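4. Failure Analysis

4.1 Background to the incident

The memory removal task was the last of the board-level tasks to be added to the Morner disassembly cell, and it was the only one to be suspended on safety grounds during the period covered by this paper. Battery removal and cable unplugging had both been running without supervision by then. Memory removal had not. The task plan required an operator at the cell for the first 3,000 module removals, and the incident described in this section took place well before that number was reached.

The cell receives open desktop chassis from the Hollis sorting line. Each chassis is clamped to the work table, a first image is taken from above, and the planner selects a sequence of grasps. For memory modules the sequence has four steps: approach, seat, close and lift. In the seat step the fingertips are lowered on either side of a module until the wrist force sensor reports contact. The jaws then close and the arm draws the module straight out of its slot.

The fault arose in the seat step. On a Wednesday in November, the arm lowered its fingertips into a row of slots, reported a normal contact, closed, and began to lift. The force reading rose far above the level expected for a single module. The lift was not stopped. The chassis came free of its front clamp, tilted toward the operator's side of the table, and was held there by the arm until the emergency stop was pressed. The operator was not injured. The board was cracked along one edge and the left fingertip was bent.

4.2 Why the lift was not stopped

The first finding of the review concerned the force limit. The controller software supplied with the Zellport arm applies one limit while the arm is moving toward a part and a second, higher limit while it is pulling a part away. The higher limit exists for good reason, as memory modules and card connectors can hold tightly after years in service. In our configuration the pulling limit had been raised twice during early trials to clear stuck modules. Neither change was entered in the cell log. At the time of the incident the limit stood at a value that the front clamp could not resist, so the clamp gave way before the controller had any cause to stop.

This ordering is the central safety problem. In a cell of this kind the weakest element in the chain should be the grasp itself. If the fingers slip, the module stays in place and the operator sees a failed attempt. If the clamp releases first, the entire chassis becomes a load on the arm, and neither the planner nor the controller has any model of that load.

A second matter was the position of the operator. The light curtain on the operator's side had been muted for clearing work and had not been restored. Muting was permitted under the task plan for as long as the operator's hands were inside the cell, and the plan relied on the operator to restore it. The review did not regard this as an individual error. The mute control gave no signal once the panel screen had changed, and the operator on shift had been trained on an earlier version of the panel.

4.3 Why the contact was reported as normal

The second finding concerned the contact test. The test asks only whether an upward force appears at the wrist within a given depth. It does not ask what has been touched. A fingertip that meets the top of a module, the wall of an empty slot, or the surface of the board will produce the same result, provided that the depth falls inside the window.

To find out how often this occurred, Zofia Domański reviewed the stored wrist images and force traces for 1,000 earlier seat steps. Each trace was marked according to what the fingertips had met. In 35 cases the contact was with something other than the selected module. Most of these had been recorded as ordinary failed grasps, because the jaws closed on nothing and the arm came up empty. Twelve were different. In these the fingertips had gone down between slots, and closing the jaws trapped either a slot wall or a nearby part of the board assembly. The incident belongs to this group in every respect except its outcome.

The twelve cases had several features in common. All were on boards where some slots were filled and others were empty. In all of them the chassis floor or the processor area was bright enough to affect the exposure of the wrist camera, and the edge detector had placed the module line too far to one side. The planner had then treated an empty slot as though it held a module. Slot walls and module edges are both long, narrow and dark when seen at a steep angle, and with the gain lowered by glare the detector had little else to separate them.

Figure 3 shows the fingertips at the slot row during board-level work, from the wrist camera.

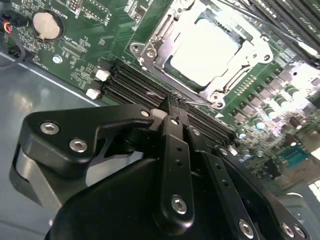

Figure 3. Wrist camera view of the gripper at the memory slots, with the processor retention frame beyond.

Glare alone does not account for the result. In a separate check, the same detector was run on images taken with the overhead lights reduced. The placement of the module line improved on most boards but stayed wrong on those with mixed filled and empty slots. We conclude that the detector had learned to expect a full row. The training images came largely from Hutik office machines, which reached us with every slot in use, and boards with empty slots were added only after the detector had been fixed for the trial.

The geometry of the fingers also played a part. The fingertips were narrowed at the start of the project so that they could pass between closely spaced modules. A narrow tip can also enter the gap between two empty slots, where a wider tip would have stopped at the top of the slot walls and given a contact reading above the depth window. The change that made the task possible on full rows therefore removed a check that had been present by accident.

4.4 Corrective measures

Memory removal was suspended on the day of the incident and remained suspended until the following changes had been made and tested.

The pulling limit was returned to its original value and placed under a password held by the site safety lead. Modules that cannot be drawn at this value are left in place and the chassis is sent to manual work.

The front clamp was replaced by a pair of clamps with a lock sensor. Loss of the lock signal during any pulling step now stops the arm and holds its position. We considered having the arm lower the load automatically, but decided against it, as the state of the grasp is unknown at that moment.

A short test pull was added between the close and lift steps. The arm moves upward by a small distance and compares the change in force with stored traces from correct removals. A module held by its slot gives way in a recognizable pattern, while a trapped slot wall stiffens steadily. When the test was applied to the stored traces, it rejected all twelve of the cases described above. It also rejected a number of correct grasps on older boards, and this cost has been accepted for the present.

The mute control now requires the operator to hold a switch. Releasing the switch restores the light curtain at once, whatever screen is open on the panel.

4.5 Remaining concerns

The measures above address the chain of events in this incident and should not be read as a general answer. The contact test remains blind to what has been touched, and the test pull finds the error only after the jaws have closed. Damage to the slot or to small parts beside it is still possible at that stage. On boards intended for reuse, this may be reason enough to keep memory removal as manual work.

The record of changes is a further concern. Both increases in the pulling limit were made by experienced staff, during working hours, to solve a real problem, and each was small when taken alone. The review found no step in our procedure at which the two would have been considered together. A monthly comparison of live settings against the approved list has since been introduced at the Morner site, but it has not yet been in use long enough to be assessed.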